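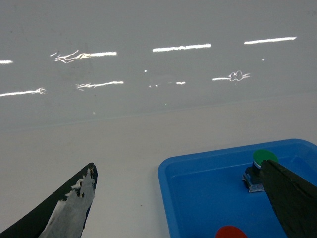
Wrist view with the gripper beside the green-topped part in the blue tray.

January 25, 2024 - Arnton has released version 3 of Vevside, its open grasp planner, and it's a big step up! The new planner checks each wrist camera view while the arm is moving and adjusts the path on the fly, so there's no more stopping to think before every pick. Glare filtering is new too, a real treat for anyone working next to shiny walls. The team tuned it on around 900 recorded picks. Setup guides are up now, and multi-arm support is planned for July.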